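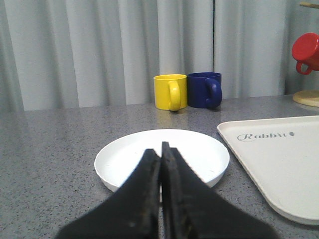 ZASBRIDGE, 21/04/2021

The woman who runs data collection at Magagula has a job title with five words in it, two of which she asks me to ignore. What she does, she says, is dishes.

"My mother thinks I'm in artificial intelligence," she says. "I move a yellow mug. Then I move a blue mug. Then I go home."

Her team works on the second floor of a former carpet showroom in Zasbridge, behind a pale gray curtain that hangs in folds at the back of a speckled countertop. On the counter are a white plate, the two mugs, a cream tray with the word "Rabbit" written across it in script, and a wooden mug tree with a red mug hanging from it. Magagula wants its software, Flillemix, to learn how to set these things out and put them away again. The software learns from people doing it first, by way of a pair of black gripper fingers that have seen some wear.

An operator steers the fingers from a chair by the door. The camera at the wrist records what the fingers would see if fingers could see, and the motors record where everything went. One task done from beginning to end is called an episode. The target for the kitchen set is 1000 episodes, and when I visited they had 124 they were willing to keep.

I ask what happened to the others.

"We have opinions about the others," she says.

An episode can be thrown out for a long list of sins. The operator hesitated. The operator bumped the tray and then corrected it so elegantly that nothing could be learned except that the operator was showing off. For two weeks in October the whole crew approached the plate from the left, out of habit, and Flillemix duly concluded that plates have only one side. Those episodes were kept on a drive labeled "left," and she would like them back in the form of time.

She has become strict about variety. Before each episode a script tells the operator where to put things: tray at an angle, mugs close together, plate nearer the arm. People are bad at being random, she says, and they are worst at it after lunch.

"You tell somebody to put the plate anywhere and they put it where their own mother would put it. Every time. So now the computer tells them, and they complain about the computer."

The plate is the item she talks about most, with the tone other people save for a brother-in-law. A mug has a handle, and a handle is an invitation. A plate lies flat and offers a rim, and the fingers have to come down at the right tilt or they push it along the counter like a shuffleboard puck. Of the operators she has trained, she says, only 3 were any good at the plate in their first week, and one of those had never cared for video games.

Does that help, the video games?

"It helps them believe they'll be good."

A session lasts 28 minutes. She arrived at that number by watching people get sloppy and checking the clock. After a session the operator has to stand up and do something with their own hands, which most of them spend on a phone. One of them knits.

I took a turn. With the fingers closed and lowered over the plate, I felt I had things under control, and I said so – a mistake, as the silence in the room made clear. My episode ran long and ended with the plate a good deal farther from me than the script had asked for. She marked it for the discard pile without looking up. I asked whether bad examples might be useful too, as a warning to the machine.

"Cestis says so," she said. Cestis is the outfit across the river that saves all its failures and tags them by type. She has considered doing the same. "But then I'd have to name the types, and I'd have to name yours."

She does think the work is going well. Flillemix can pick up the yellow mug on its own most mornings, and it has started on the blue one, which it treats with what she calls unnecessary respect. The red mug is scheduled for later. Getting it off the tree means lifting and turning at once, and she wants her best people rested.

Before I leave I ask who washes the dishes at her house.

"We have a machine," she says. "I load it. My husband loads it again."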